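Search this site
Search
Enter keywords...

Folding on the Bed Again

I moved the folding to the bed in June. Before that I used the table, and before that the top of the dryer, which in the Altdale apartment was 10 steps down a shared hall. The bed is bigger than both and I can leave things on it until I need to sleep.

The sheet is a fitted one in pale sage green. I bought it from Hevia along with a second one in white that I don't use much, because every bit of lint shows on it. The green one has held up fine. It creases, and I don't iron it.

Anything wide gets spread out first, then picked up by an edge. If I start in the middle of the heap I end up with a twist in it and have to begin again. The blue things are the worst for this.
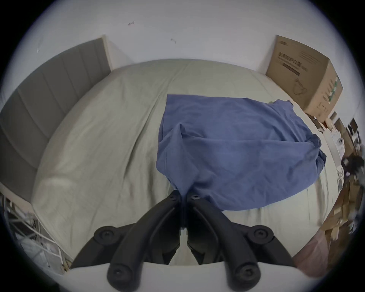

Thin fabric

Cotton stays where you put it. Thin, slippery fabric slides off itself, and a sleeve will work its way out from under while you are doing the other side. My order is sleeves in first, then the collar end, then in half and in half again. I press each fold down with a flat hand before going on to the next. It takes longer than a T-shirt and the result is never as square.

I tried one of those plastic folding boards from Sivakumar. It was good for T-shirts and too narrow for anything with long sleeves, so I gave it away.

A blue one of the thin kind, before any folding:

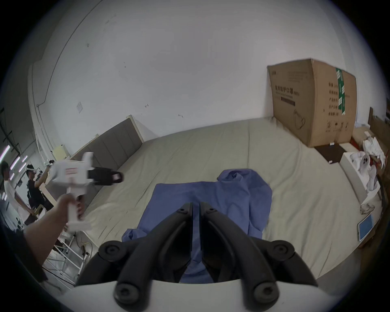
The bed itself

The headboard is gray with upright padded panels and a light wood frame. Lint collects in the seams between the panels, and I go down them with the brush end of the vacuum when I change the sheet, usually on a Wednesday. The wall could use a coat of paint. I have wiped the marks before and mostly spread them.

When the folding is put away I pull the sheet toward the corners and smooth it with my forearm. It doesn't come out perfectly flat and I stop after one pass. The mask carton is still standing against the wall on the right side. It will go out with the recycling once I have flattened it.
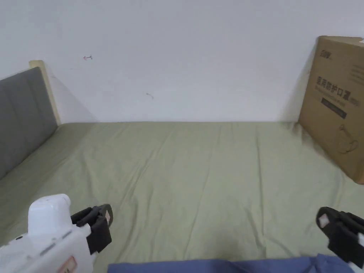
Filed under: Laundry, Bedroom

Next I want to sort out the shelf where the folded things go. It is 65 inches wide and has no dividers, so the stacks lean into each other by the end of the week. Dirkanum makes wire ones that clip on from below. I'll measure the thickness of the shelf before I order any.

112 shares
10 comments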